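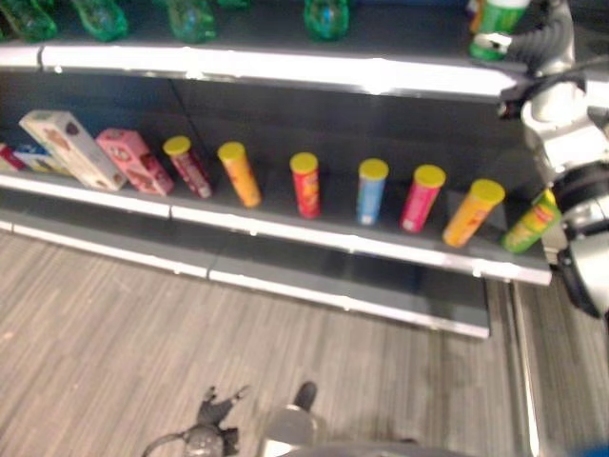

Home | Guides | Planning | Contact

Budgeting for a Shelf-Restocking Arm

1. Measure every shelf the arm must reach, including the top one, and record the clearance above the tallest product.

2. List package types separately. Bottles and canisters may need different grippers; request a price for each.

3. Obtain 2 written quotes. Installation, training and spare hoses must appear as separate lines.

4. Send the completed form to Kyung-hwa Myung, Storbridge Purchasing, by the end of June.

This site uses cookies. Accept | Settings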